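4. Preparing the table and placing the cup

This section explains how to set up the table for handling small ceramic pieces from the Drundolholm tableware set. Please read all steps one time before you begin. If your set was delivered before June, the cup may have a different glaze from the one in your packing list, but the steps are the same.

4.1 What you need

One table with a flat top, not folding
One smooth white sheet, large enough for the working area
One square cup (part number 289)
One soft dry brush
The Uvska care card, which is in the lid of the box

4.2 Covering the table

1. Remove everything from the working area. Wipe the surface with a dry cloth, then with your open hand. The hand finds small grains which the cloth leaves behind.

2. Lay the white sheet on the table. Begin at the side where you will stand and smooth it toward the far side with both palms.

3. Look at the sheet from a low angle. If you see a fold or a bubble, lift the nearest corner and smooth it again. Do not push the bubble with a fingernail, it makes a mark that stays.

4. You may leave a strip of the bare table at one side. It is useful to put there the care card and other things which should not lie on the sheet.

Note: The sheet from the Sandhu supply pack has one shiny face and one matte face. Put the matte face up. On the shiny face the cup can slide when it is touched lightly.

CAUTION: Do not use a sheet that is wet from cleaning. Moisture can stay under the foot of the cup and leave a ring on the unglazed part.

4.3 Taking out the cup

1. Put the box on the floor or on a chair, never on the sheet. The bottom of the box can carry sand.

2. Open the paper wrapping from the top. Do not pull the cup out by the rim. Put one hand under the foot and hold the wall with the other hand.

3. Turn the cup slowly and check the rim and the corners with a fingertip. The walls of the cups are a little uneven. This is normal for this shape and is not a reason to return the piece. A sharp place on the rim is a defect, and such a cup should go back into the wrapping.

4. Look inside in good light. The color inside may be more yellow than the color outside. Paper dust collects in the corners at the bottom, and you remove it with the brush in 4.5.

4.4 Placing the cup

1. Put the cup down upright near the center of the table. Let the foot touch the sheet with all sides at the same moment. If one side touches first, the cup may rock and leave a scratch.
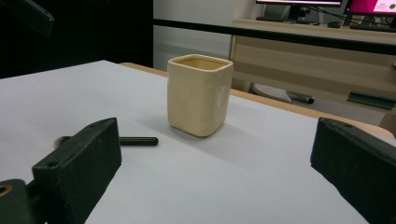 2. Press very lightly on each corner of the rim, one after the other. If the cup moves, check first that there is nothing under the foot. Then turn the cup a quarter and try again. A very small movement is allowed.

3. Find the shallow oval hollow in one wall. Turn the cup so that the hollow is to your right. All later steps in this guide are written for this position. If you work with the left hand, turn it to the left and read "left" where we write "right."

4. Leave free space on all sides of the cup, at least the width of your hand.

Note: A lamp from one side only gives a soft shadow on the sheet. This helps you to judge the distance to the cup.

CAUTION: Do not slide the cup over the sheet to correct its place. Lift it, move it and put it down again.

4.5 Brushing out

1. Take the brush by the handle and check that the hairs are clean and dry.

2. Brush the inside from the bottom corners up to the rim, with short strokes. Then brush the oval hollow, where the dust also stays.

3. Lay the brush flat on the sheet, on the near side. Do not stand it in the cup, because the weight of the handle can tip a small cup over.

4. Shake the dust from the sheet only after the cup has been put away.

4.6 If something is not right

The cup rocks in every position: change the cup. Do not sand the foot.

The sheet moves when you lift the cup: fix the corners with the paper tape from the box. The Festasex tape of the older sets leaves glue on wood and should not be used anymore.

There is a gray line on the glaze: try first with a dry cloth. If the line stays, use a damp cloth and wait 11 minutes before you put the cup back on the sheet.

Section last changed: 10th May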